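The repair shop on Faswood Lane opens whenever its owner has finished her coffee, which on the morning I visited was a little after ten. She has been mending other people's computers for 20 years, and she still talks about it the way some folks talk about their gardens.

"I started with my mother's old machine," she told me, clearing a stool so I could sit down. "She'd spilled soup in it, bless her, and the store wanted 300 dollars. I thought, well, I can ruin it for free!"

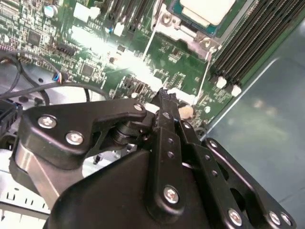 She didn't ruin it, and pretty soon the neighbors were at the door, and then the neighbors' cousins. She keeps a paper ledger of every job (she wouldn't let me hold it, but she did let me look), and last year's came to 935.

"Mostly it's photos people want back," she said. "They'll say they don't care about the computer at all, and I believe them."

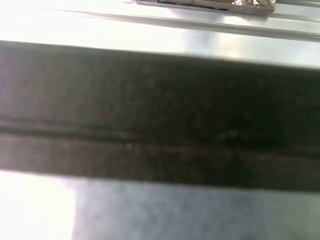
I asked whether she ever thought of moving somewhere bigger. She did look at a place over by the Rallard building one February, and she liked the windows very much, but the rent was another matter, and her regulars would have had to take 2 buses.

"Besides," she said, getting up to answer the phone, "I'd have to pack all this."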